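家居产品设计基础 课程讲义
第四讲 材料表面与日常使用环境

一、本讲目的
本讲讨论家用物品与其放置表面之间的关系。学习者应能说明台面颜色、纹理方向及反光程度对物品辨识的影响,并能据此提出初步的设计建议。

二、基本概念
1. 底色:物品所处表面的主要颜色。浅色底面上,深色物品轮廓较清晰,白色物品则依赖阴影与边缘处理。
2. 纹理方向:横向纹理使台面在视觉上趋于宽阔,纵向纹理使其趋于深长。
3. 对比度:物品与底面之间的明度差。老年用户对低对比度尤为敏感。
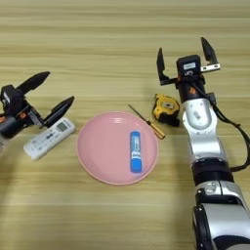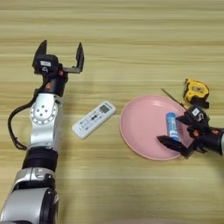
图4-1、图4-2 浅色木质台面,横向纹理

三、案例:Fudel 系列边桌
Fudel 系列由 Mudero 工作室设计,首批生产4,000件,桌面提供浅色与深色两种。工作室在试用阶段回收问卷549份,其中130份提及小件物品不易找到。修订方案保留原有纹理,将桌沿加深,并增设浅槽。Hajji 展厅所陈列者为修订后的版本。

四、课堂讨论
请比较深浅两种桌面在夜间照明下的差别,并说明桌沿加深是否足以解决问卷所反映的问题。

五、作业
选取家中一处台面,记录其底色、纹理与常置物品,撰写短文一篇,于2026年6月8日前提交至课程平台。逾期提交者按课程规定扣分。

参考资料:五月发放的补充阅读《Fekport 表面材料手册》第二章。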